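April, notebook, outside broadcast bench

Audio sync on the Brosow feed still out by 3 frames at the hockey ground. Carys thinks its the encoder, I think its the commentary return. Swapped leads, no change. Plereo unit rebooted twice before half time - logged as fault 719.

Siwan wants all 4 cameras on the same clock for the women's semi. Agreed. Emrys to bring the spare clock box, the one with the bent rack ear.

Replay server OK after 40 min soak. Scoreboard grab drops the seconds digit now and agian, ask Lleucu.
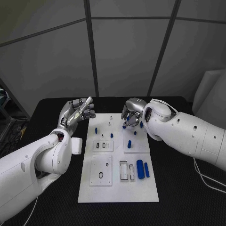

Commentary return next. Pull the whole chain and test each box on its own before anyone touches delay settings. Want a fixed layout for the small adapters, every one with its own spot, like the blue pegs on that white board. Rhun can cut foam for the flight case. Re-test 4pm, then ring the ground re power.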